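Cable slack on arm-mounted grippers, what's your rule?
Posted Wed 18 December by Li-hua Kao

We're writing a cell standard for bin picking at Breveck. My draft says no loop may stand more than 40 mm off the wrist, and nothing may hang below the palm.

sosness_tom: 40 is too tight. You'll strain the connector on the first big wrist turn. We allow 109 and check it every 300 picks.

ansari_k: Disagree. Loose loops catch on bin rims. Clip them at 3 points and rewrite the path if it still pulls.

sosness_tom: Fine on a production cell. On a test rig you swap hands too often for that.

Li-hua Kao: Ours as it stands:

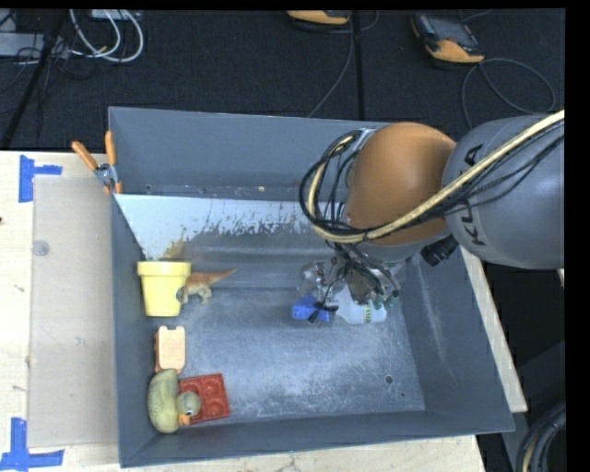
KUKA arm over the grey bin, thin wires hanging down between the fingers.

ansari_k: Those wires fail your own draft. Sleeve them first, then argue about the number.

Li-hua Kao: Agreed on the sleeve. I'm keeping 40 for now.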